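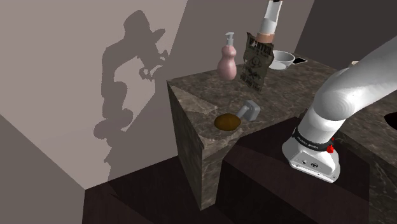 Packaging Line Associate — Kereva Site, Day Shift

Odilik makes tablets, syrups and medicated creams for pharmacies and small hospitals, and we are looking for a friendly, steady person to join our packaging team in Kereva. If you like a tidy workplace and don't mind checking the same label 100 times before lunch, we would very much like to hear from you!

You would be working with Nanna Juhl, our packaging supervisor, on the blister and bottle lines. Most days you will load cartons, match batch numbers to the paperwork, pull samples for the quality desk and fill in the line log. A full pallet holds 2,016 cartons, and yes, there is a pallet jack.

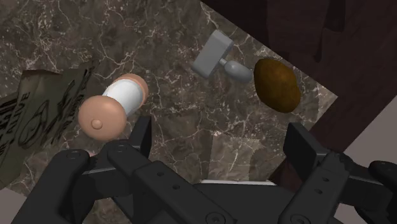 Marble countertop, seen from above

You don't need a background in pharmacy. We do ask for a high school diploma or equivalent, clear handwriting (our batch records are still on paper — we're fond of them) and the ability to stand for most of a shift. Experience in food, cosmetics or medicine packing is welcome, and so is a second language.

Training lasts 70 hours and is fully paid. You will also have health coverage from your first day, work shoes, a locker, and a $1,000 bonus in February if you are still with us then, as we hope you will be.

To apply, send a short letter and your resume to Ottavio Farina in the hiring office, or drop them off at the front desk on Cudach Road. Please write "Packaging, Kereva" on the envelope. Applications are open until October 9, 2022, and everyone who writes to us will get a reply.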